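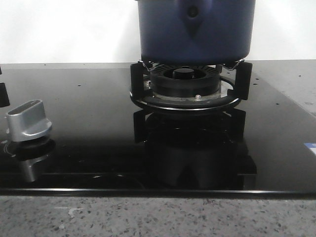
A blue pot on a black glass gas cooktop.

Cleaning a glass-top gas cooktop

Turn off the burners and let everything cool. Lift off the grates and caps and soak them in hot water with dish soap for 60 minutes.

Wipe up crumbs with a dry cloth first — grit scratches glass. For cooked-on spots, lay a warm, damp towel over them until they soften, then wipe again. Skip steel wool and scouring powder.

Dry the caps fully before putting them back. A damp cap can make the flame sputter or go out.

Granite next to the stove needs only mild soap and water. Keep vinegar off it.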